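Neditz 两指夹爪评测:从操作规范的角度看它能不能进店铺

2022年3月15日

Neditz 的这款两指夹爪面向轻载协作臂,定位是商超理货、擦拭和零散物品拾取。本文不比较速度,重点看它与现场作业规范的配合:夹持力限值、末端标定、视角设定和断电保持。参照的是 Bralesow 门店通用的《末端执行器现场作业细则》第二版,以下简称细则。

机械部分做工合格。手指连杆为平直的金属件,开有减重槽,铰接处用小型黑色铰块和螺钉连接。细则要求外露紧固件须有防松标记,出厂件没有,需自行补画。手册给出的重复拧紧周期为3000次开合,我们缩短了一半,原因是第一轮检查时有一颗螺钉的扭矩已低于下限。

夹持力分16档,由控制器写入。细则对软质物品的规定有三条:单次夹持不得超过第四档;夹持点须落在手指内端;提起后停顿一秒再平移。第一条容易执行,控制器可以锁档。第二条依赖示教质量,软件不检查接触位置。第三条需要在程序里手工加等待指令,Neditz 的示例程序没有写,建议厂方补上。
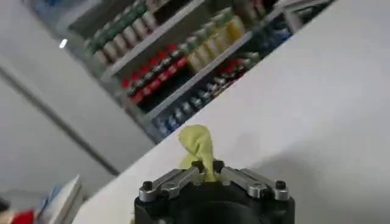

图1 软质物品夹持:黄绿色软物夹于两指内端,后方为饮料货架。

软质物品的主要问题是厚度不定。同一块布折叠方式不同,夹爪读到的开度就不同,控制器默认的“到位”判据因此不可靠。我们改用电流阈值加开度下限的双重判据,连续测试100次,误报从10次降为两次。剩余两次均为布料只夹住单层,开度低于下限,按细则应停机报警,由人确认后复位,不允许自动重试。

腕部视角方面,末端相机与夹爪的相对角度应在换班时核对。细则只规定了核对频次,没有给出允许偏差,各店执行不一。货架附近作业时,顶部灯具的反光会进入画面,曝光宜固定,不宜用自动模式。

断电保持是这款产品的弱项。切断电源后手指由弹簧维持,对硬质瓶罐足够,对滑面薄膜不足。细则要求断电后保持时间超过10秒,薄膜样品未能达标。凡用于薄膜类物品的工位,应限制提升高度,并在下方划出禁入区。

文档质量中等。安装章节清楚,安全章节把急停与保护性停止混在同一张表里,翻译也有两处错误。Lis 协议的接口说明仅有寄存器地址,没有时序图。

结论:可用于擦拭和轻载理货,须锁定力档并自编等待指令;薄膜类工位暂不推荐。

作者:Adhiambo Nyanda

读者评论

货架背面:防松标记我们用黄色漆笔,黑色铰块上看得清。银色那部分建议用红色。

lq_工控:双重判据里电流阈值取多少?不同温度下要不要改?

Adhiambo Nyanda 回复 lq_工控:按空载电流的1.6倍起调,冬夏各标一次。

半自动老周:禁止自动重试这条太严,夜间无人值守的店没法执行。

相关文章
Firnavdale 吸盘组件评测:漏气检测与更换周期
协作臂工位的地面标线画法
保护性停止与急停:术语对照
八月细则修订意见汇总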